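# Path Recordings Under Way for Demside Navigation Project
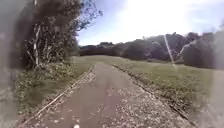
*A paved path bordered by trees and open grass, one of the settings included in the Demside collection.*

Kakex has begun the spring phase of Demside, its program to gather driving examples for small outdoor robots. Work started in March on footpaths and park lanes near the Pereyra site and will continue through the end of the season.

Operators steer each route by hand while the control signals and camera views are stored together. The resulting examples will be used to train Grolo, the company's learning system for path following. To date the team has logged 655 runs over 67 routes.

"Worn asphalt, fallen leaves and soft grass edges are where our earlier model hesitated most," said Florencia Mansilla, who directs the program. "We have asked operators to give those stretches more time — including repeat passes in strong sunlight."

Each run is reviewed before it enters the training set. Runs with missing control signals are set aside, and any recording in which a passerby can be identified is removed.

The spring phase is planned to bring the collection to 1,161 runs. Four routes have been reserved for testing and will not be used in training. Recording on Saturday ends at noon.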